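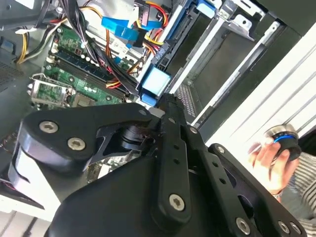
第4章 上诉案卷的建立与送审

适用:Sterura案卷系统,律所版。2022年12月修订。旧版手册里“新建上诉”一节作废,别再照着点。

开始之前
手头要有:原审判决书、上诉状、送达回证。三样缺一样也能建卷,但状态会一直停在“待补”,送不了审。
账号要有“主办”或“协办”权限。只读账号看不到“新建”按钮,找Bhavana Annamalai开。

4.1 建卷

1. 登陆后进“案件”,右上角“新建”,类型选“上诉”。
2. 填原审案号。全角括号、半角括号都认,年份不要省。
3. 系统自动带出原审当事人。逐个核对,尤其是多名被告的案子,比如执法人员个人和所属机关一起列的,诉讼地位常常带错。
4. 选案由。找不到就选上一级,先存,回头再改。
5. 填收到判决的日期。不是判决书落款日期。上诉期限从这里起算,填错后面全错。
6. 保存。顶部出现期限条,灰色为正常,橙色表示剩余不足七天。

注意:期限条只是提醒,不能当依据。法定期间由主办律师自己核一遍,写进卷内备注。遇节假日顺延的,系统目前不会算。

4.2 导入证据材料

1. 进“材料”页,点“批量导入”。
2. 文件名按“编号-名称-页数”来。没按这个格式的会掉进“未归类”,要手工拖。
3. 扫描件用PDF,单个文件不要超过640 MB。执法记录仪视频走“音视频”入口,不要塞到材料页里。
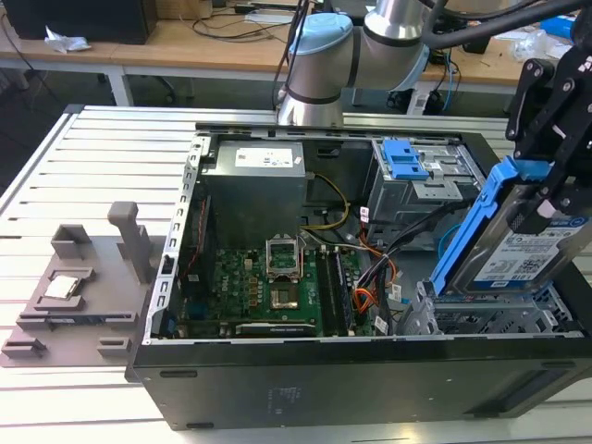 4. 每份材料选来源:原审已质证、原审未质证、二审新提交。选“二审新提交”时必须填理由,空着存不了。
5. 涉及未成年人的材料,勾“限制查阅”。勾了以后只有主办和协办能打开,导出时姓名自动遮盖。
6. 导入完看一下右下角的数量,和纸质目录对。对不上先别往下走。

警告:“覆盖同名文件”默认是开的。同一编号传两次,前一份直接没了,回收站里也找不到。不确定就先关掉。

注:照片证据请连同原始文件一起传,只传截图的话拍摄信息会丢。Sutrisno Pelupessy那边做过一份对照表,在“模板”里,搜“原件”。

4.3 整理争议焦点

1. 进“焦点”页,点加号。一个焦点写一句话,写成问句,例如“进入住宅时是否持有有效搜查令”。
2. 在焦点下面挂证据。从左边拖过去,拖不动就刷新。
3. 标出原审判决对应的段落。系统按页码跳转,所以判决书要先做文字识别。
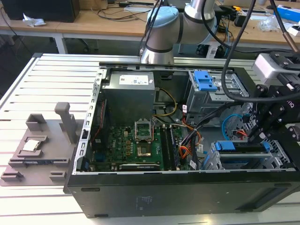

4. 法律依据单独填,一条一行。不要整段粘贴法条,格式会乱,打印出来更乱。
5. 每个案件最多八个焦点。超出的合并,或者放到“次要问题”栏。
6. 需要援引类似判决的,点“关联案例”。关联后注明是支持还是不利。不利的也要挂,合议讨论时用的上。

4.4 送内部审核

1. 点“送审”,选审核人。默认是Kyriaki Economou,她休假时选Florante Manalo。
2. 系统检查必填项。红字的必须改,黄字的可以忽略,但要写一句说明。
3. 送审后案卷锁定。要改东西先“撤回”,撤回会通知审核人。
4. 审核通过,状态变为“可提交”。这时再生成正式文本,前面生成的一律带草稿水印。

注意:“可提交”不等于已提交。向法院递交仍在法院自己的平台上办,递交后把回执传回“送达”页,期限条才会停。

常见问题
期限条不动:刷新。还不动,看收到日期是不是空的。
当事人重复:用“合并”,不要删。删了会把挂着的委托书一起带走。
打印目录页码错位:先关掉双面,再生成一次。
找不到送审按钮:材料页还有“未归类”没处理完。

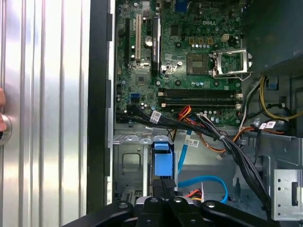

图4-1 机箱内部及取下的侧板,主板上印有“DELL”

4.5 权限速查

主办:全部操作,含撤回和归档。
协办:可建卷、导入、编辑焦点,不能送审。
只读:查阅,限制查阅的材料除外。
外聘专家:只能看指定材料,到期自动失效,续期由主办申请。

其他权限问题写邮件给Bayu Hutapea,标题注明案号。归档见第5章。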